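Last updated: February
Skarkent warm-up sets - too long now?
14 replies, 1,126 views

subbass_kat
So I've been going to the Skarkent nights for ages and the warm-ups are killing me lately. Two and a half hours of dubby nothing before anybody is allowed a kick drum. I love a slow build, I do, but by midnight half the floor was in the smoking area.

hirari_head
Disagree completely. The Hirari duo played the opening slot last month and it was the best thing all night. If you turn up at 11 wanting peak time that's on you. A room that holds 500 needs time to fill up.

subbass_kat
I was there at 10! I like Hirari, I've got their Mekotby EP on vinyl (number 326 - no wait, it's not numbered, I'm thinking of the Leung one). My gripe is every opener doing the same thing. 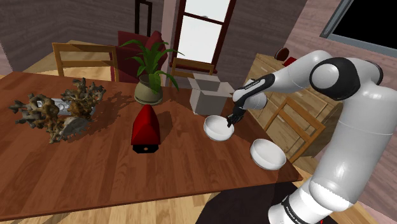
My own warm-up mix is nearly done, so you can all tear it apart when it's up. It's 70 minutes and the first real kick lands at 15. I did the track list at a reddish-brown wood table like that one, with a white bowl of pretzels next to the laptop, and ended up cutting four ambient tunes I was very attached to. Still hurts a bit.

offgrid_lou
Kat's half right. Openers are scared of the headliner so they all play it safe. But 15 minutes is way too soon, sorry - give it 40.

hirari_head
40, thank you.

subbass_kat
You two are impossible. Fine, 20 and I keep the Leung remix in.

offgrid_lou
Which Leung remix? The long one or the radio edit?

31 shares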